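4. Media outreach for the Stumau Library campaign

Our team wrote two versions of the press release and sent them to local editors in April. The first version had a long title and gave the name of the agency, Mapplebeck, in the opening line. The second one started with the new opening hours.
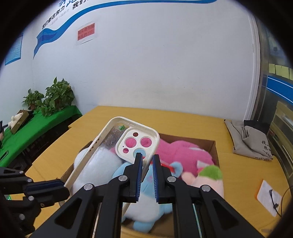
Which version was used more by the newspapers? The second version was printed by 29 editors, and the first by only 2. We think editors in Istport and Amer prefer news which their readers can use on the same day.

The campaign page received 1155 visits in this period. We did not measure how long the visitors stayed, and this is a weak point of our work.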